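## 4. Wrist view and first pick in the kitchen workspace

This section covers alignment of the wrist view and a first trial pick in the simulated kitchen supplied with the Koturier arm package. Complete Section 3 (licence and joint limits) before starting. The procedure takes 20 minutes on a workstation that meets the minimum specification.

**Note:** Everything in this section runs in simulation. The physical arm must remain switched off at the controller until Section 6.

### 4.1 Loading the workspace

1. Start the Koturier console and select **Workspaces > Kitchen**.
2. Choose a layout. Layouts are numbered 1 to 36. Any layout with an object on the worktop will do for a first pick.
3. Set the physics step to 4 ms. Larger steps load faster but allow thin objects to pass through the fingers.
4. Press **Load** and wait for the status bar to read READY.
5. Open the **Views** panel and tick **Wrist**.

**Caution:** Do not change the layout while the arm is moving. The console will accept the command, but the joint log for that run is discarded.

### 4.2 Checking the wrist view

The wrist view is fixed to the gripper housing and turns with it. When the wrist is rolled, shelves, walls and appliances appear tilted. No correction is applied, and none should be added in the display settings, as the pick planner reads the same feed.

1. Jog the arm until the target object lies between the fingers.
2. Confirm that both fingers and the front of the palm are visible along the bottom of the view.
3. Confirm that the top of the target can be seen above the palm. The base may be hidden.
4. If only one finger is visible, open **Mounts > Wrist** and press **Restore default**.

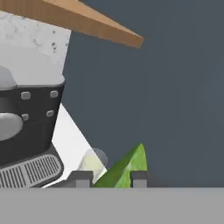

*Figure 4-1. Wrist view with the wrist rolled: green target between the fingers, glass to the left, espresso machine beyond.*

Transparent objects are drawn with partial opacity and take on the colour of whatever is behind them. The planner does not treat them as obstacles unless they are listed in the **Keep clear** table. Add any glass standing next to the target before running a pick.

### 4.3 Running the first pick

1. In **Keep clear**, add the objects nearest the target. Fixed appliances are included by default.
2. Set **Approach** to *Current pose*.
3. Set **Speed** to *Low*.
4. Press **Close**. Both fingers move inwards at the same rate.
5. Wait for the contact indicator to turn solid. A flashing indicator means that only one finger has made contact.
6. Press **Lift**. The default lift is straight up in the world frame, whatever the roll of the wrist.
7. Press **Hold**, then **Save run**.

**Note:** Wedge-shaped targets may turn in the grip as the fingers close. If this happens, open the gripper, lower the palm slightly and repeat from step 4.

### 4.4 Faults

| Code or sign | Cause | Action |
|---|---|---|
| Wrist view is black | View ticked before READY | Untick and tick **Wrist** |
| 755 | Finger in contact with a fixed appliance | Press **Open**, jog away, clear the code |
| Contact flashes, never solid | Target off centre | Jog sideways towards the finger not in contact |
| Lift refused | Item in **Keep clear** is above the target | Change the approach or move the item |

If code 755 returns after the arm has been jogged clear, reload the layout. Saved runs are kept. Should the fault persist, export the joint log and send it to Gestach support, marked for the attention of Lizeth Nina, with the layout number and physics step.

Continue to Section 5, *Recording and replaying runs*.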